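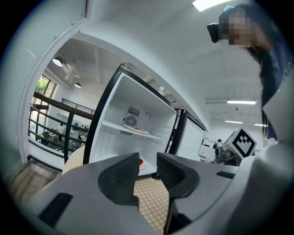 Wuvberg Moves Pantry Staff Into Demonstration Work as Fridge Service Is Automated

GRODACH, August 12, 2018 — Wuvberg, which stocks and clears office pantries for business customers, will begin shifting part of its fridge service to robot arms supplied by Flirkbridge. The arms will take over the loading and clearing of small refrigerators on office floors. Under the staffing plan released with the agreement, 19 pantry attendants will move to new positions as demonstration operators and floor supervisors.

Wuvberg services 157 compact fridges under its current contracts. Attendants load each one in the morning and clear it in the afternoon. The work is done kneeling or bent forward, with the door held open by hand or hip, and it accounts for most of the strain complaints recorded by the company's shift leads.

"Loading a low fridge is easy once and hard on the two hundredth plate," said Flora Gunn, head of pantry operations at Wuvberg. "The people who do it know which dishes slide, which shelves catch and how far a door has to open. We want that knowledge in the system, and we want the people who have it to be paid for it."

How the Work Is Recorded

Flirkbridge trains its arms on demonstrations made by hand. An operator holds a gripper in each hand and performs the task at normal working speed. The grippers have two black fingertips with dotted, textured pads. Each carries a white cube printed with black marker patterns, which the software uses to calculate the position and angle of the tool.

Sessions take place on the mezzanine of the Grodach office, above the main work floor. The setup is deliberately plain: a compact fridge with a white interior, a shelf, and ordinary white dishes. Food is used in place of dummy objects, including cooked shrimp and halved strawberries. Soft items shift when a plate is tilted, so a demonstration that spills is marked as failed and repeated.

"A plate with nothing on it can be carried at almost any angle," said Daichi Hirano, who leads manipulation software at Flirkbridge. "With shrimp on it, the operator keeps the plate level past the edge of the shelf without thinking about it. That correction is the part we need."

Each operator records up to 200 demonstrations per shift, divided into blocks with a seated break after each block. Operators may discard any recording before it is submitted and are not required to give a reason. Pay is by the hour. Neither the number of recordings nor the rejection rate affects it.
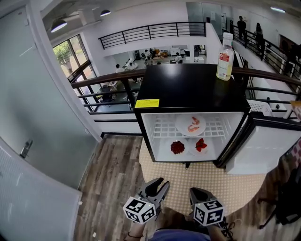 Changes to Jobs and Shifts

The 19 positions are covered by a written agreement between Wuvberg and its employees. Hourly rates stay at or above the attendant rate, and the early shift is replaced by a day shift for those who record demonstrations. Supervisors will travel between customer floors, check the arms at the start of service, and deal with items the arms refuse.

Some tasks stay manual. Attendants will continue to wipe down interiors, check dates on opened bottles, and remove anything without a label. Flirkbridge does not plan to automate these steps under the present contract.

Bastian Reuter, who represents the attendants, said the terms leave one question open. "Recording is a job for as long as there is something left to record," he said. "We asked for a review in February, with hours and head count on the table. It is in the agreement, and we will hold both companies to it."

Schedule

The first two arms will be installed on a single customer floor, with an attendant present during all operating hours. Further floors will be added only after the February review. Wuvberg will keep a full manual crew available for the first floor until then.

Gripper pads and spare fingertips are supplied by Sakamoto, which also services the hand-held units used in Grodach.

About Flirkbridge

Flirkbridge develops arm control software and hand-held recording tools for food service and light stocking work. Its office and recording area are in Grodach.

About Wuvberg

Wuvberg provides pantry stocking, fridge service and dish return for office customers.

Media Contacts

Kimie Katayama, Communications, Flirkbridge
Roel Hoekstra, Customer and Press Office, Wuvberg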